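Wasent Help Community > Home and Contents > Moving

Do I need to list costume jewelry separately before a move?

tedton_renter
Posted December 11, 2024

I'm moving from Tedton to a bigger apartment in Grarkotow in March and I have contents coverage through Wasent. The movers will be Holovko. Their paperwork says they won't carry "jewelry and items of extraordinary value" unless they are declared in advance, and there is a separate form for that.

My problem is that I have a lot of jewelry but hardly any of it is worth much. There is one gold ring that was appraised at $1000 a while ago. The rest is costume pieces, beads, a few necklaces that came to me in a box with no receipts, and some things I bought at flea markets. I have never had those looked at.

My policy says there is a $2000 limit for jewelry as a group if it is stolen. It doesn't say if costume jewelry counts toward that or if it is just regular contents like clothes. It also doesn't say what happens while things are in a truck.

Do I have to list every piece on the Holovko form? Does the policy want photos? And should I tell Wasent about the move now, or wait until I have the keys?

3 replies

plainbox
Just carry it yourself. Put it in a bag in your car and you don't need the form at all. I have moved four times and never listed anything.

hollow_stair
Carrying it yourself is good advice but it doesn't answer the policy part, so I'll try to go through that.

On the group limit: read the definitions page near the front of the policy, not the table of limits. In mine, "jewelry" covers anything worn as jewelry, with nothing about what it is made of. That means costume pieces use up the same $2000 as the gold ring. Older policies may be worded another way, so check yours. If you can't find a definition, write to them and ask for the answer in writing. Phone answers are hard to point to later.

On the move: my contents coverage follows me to the new address for 30 days, and during that time both places are covered. After that only the new one is. You have to tell them the new address before the 30 days are up. I would do it as soon as the lease is signed. Rates can change with the zip code and it is better to know that ahead of time.

On the truck: theft from a locked vehicle is covered on my policy, but there was an exclusion for jewelry left in a vehicle overnight. If your move takes two days, bring the bag inside with you. The movers' own liability is a separate thing and is normally paid by weight, so for a necklace it would come to almost nothing.

For the Holovko form, the copy I filled out had 14 lines. You are not expected to put one bracelet per line. I wrote "costume jewelry, mixed, one box" on one line with a total value and then used a line each for the two things that had an appraisal. They accepted it. Keep your copy – the crew took mine off the clipboard and I had to ask the office for another one.

Get the gold ring appraised again if the paper is more than a few years old. If the new figure is a lot higher you may want it scheduled as its own item, which takes it out of the group limit.

grarkotow_north
Agree with most of the above. About photos, my policy doesn't require them, but a claim goes faster with them. You don't need a studio. One picture of a group of pieces in a tray is enough for the cheap things, and then a closer one of anything made of metal that you might want to have tested. Lay them out on the bed in daylight. If a piece has a stamp on the inside, write down what it says, because it rarely shows up well in a picture.

I put a short note with each one: what it is, where it came from if I know, and a price I could defend. For beads I look up what a similar set sells for used. Then I email the whole thing to myself so there is a date on it.

Pearls, bead bracelets and a metal ring in one tray, then a silver-colored bangle held upright:

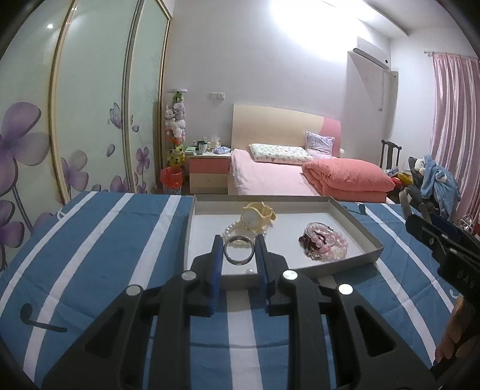
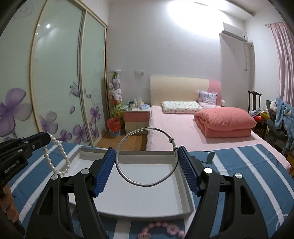 tedton_renter
Thanks, I found the definitions page and mine does count costume pieces in the $2000. I sent Wasent a message about the overnight rule and they said to allow a few business days. For the mover form I'm going with one line for the box and one for the gold ring. Does anyone know if the used price or the new price goes in the value column? The instructions on the back only say "value."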